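Wrist view drifts when I teleoperate a pick

I'm recording demonstrations in simulation with a two-arm robot, driven from hand controllers. Out of 265 takes, 13 were rejected because the gripper closed at the wrong angle. The wrist cameras are rolled relative to the head view and I keep correcting the wrong way. Is this a mapping fault or just me?

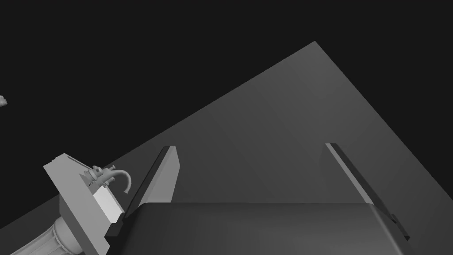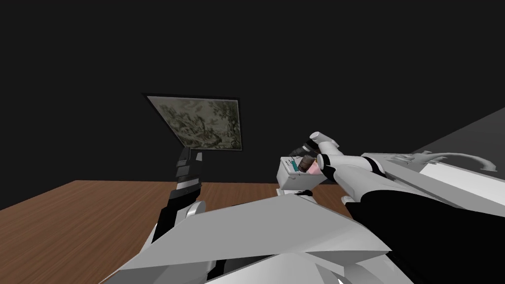
Two wrist views, with the head view between them.

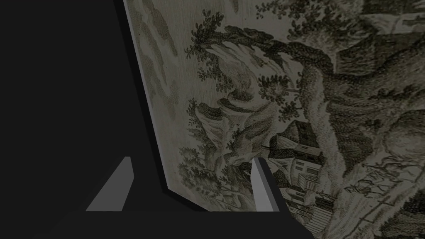

The controllers are set to the head frame. Scale is 1:1 on both arms and I have not changed the default filter.

Oakley

Mapping is probably fine. If you command in the head frame, the wrist image will not move the way your hand does. Steer by the head view until you are close, then use the wrist view only to judge the gap between the fingers. Switching frames halfway through a take is worse, as the policy learns the jump.

Amrit McKinnon

Had the same in July. Went away with practice.

Brulo

Check your clutch too. If you release and re-grip with your hand turned, some set-ups keep the offset in rotation. Hold still for 4 frames after re-engaging and compare the logged wrist pose with the commanded one.

Rultov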